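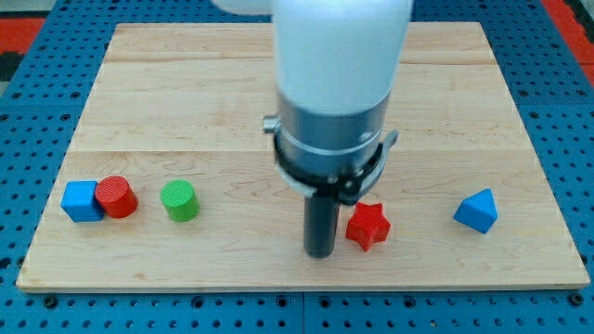 Visit to the Holtura test room
Posted Sunday, January 16, 2022, by Sointu Mustonen

Our shop has been looking at arms for light sorting work since last May, and the sales literature had stopped being useful. Holtura runs a test room where you can spend a day on their equipment with one of their people next to you, so Ihor Tymoshchuk and I booked a day and drove over. We paid for our own gas and lunch. Holtura didn't charge for the room and has not seen this report.

Rostyslav Tkachenko met us at the door and had us signed in and at the bench inside ten minutes. There are 4 benches. Ours had the blue perforated top, which I would like to have at home. You can bolt a fixture down nearly anywhere without drilling. A wooden board lay on it as the work area, with printed plastic blocks in different shapes and colors.

We had asked to compare two tools on the same arm. The first was a long, thin rod type from Drandus that hangs straight down from the wrist. The second was an ordinary two-finger gripper from Sterkow. Rostyslav wrote down the same list of moves for both: go to a block, stop just above it, touch down, pick, place, return.

The rod went first. What I liked was the view. You can see the block you are going for and the ones on either side of it, and the tool fits into places where the finger gripper has no room. One of the layouts had a blue cube and a red cylinder pushed right up against each other, and the rod could go to either one without disturbing its neighbor. The fingers could not do that. They need a gap on both sides, and we had to spread the blocks out before they could work at all.

Picking was a different matter. The flat tops of the cylinders have fine ridges from the printer, and the rod's hold on them was poor. On the star it depended on where you came down. Near the middle it held, out on a point it dropped. The triangular prism was the worst of the lot when it stood with an edge up, and after several tries Ihor crossed it off the list. The Sterkow fingers took the prism by its sides with no trouble.

We ran 200 picks with each tool. I have the full sheet if anyone wants it. The rod was quicker between blocks and the fingers dropped fewer of them. For our parts, which are mostly smooth on top and packed close together, I would still lean toward the rod, but I want to run it on real parts before saying so to anyone with a checkbook.

After lunch Liudmyla Chornovol showed us the controller, a Devadiga unit. Teaching a point by hand is easy. You push the arm where you want it and press a button. Fine height adjustment is slower, and that matters when you want the tip to stop just short of the surface. She did it from the tablet in small steps. Ihor did it by hand and overshot twice. Changing tools took longer than I expected, mostly because the tool length has to be entered again each time and the menu for it is three screens down.

The price we were quoted for the rod tool with its bracket was $2,363. The finger gripper was quoted separately and I am waiting for that in writing.

Notes for anyone going: bring your own parts, at least a dozen of each. Wear closed shoes, they do check. Parking is behind the building and the front lot belongs to the tire place. Ask for the bench farthest from the compressor if you want to hear each other. Marta Shevchuk handles the bookings and answers email faster than the phone.

We are going back with a box of our own caps and brackets, and I will post those numbers under this report.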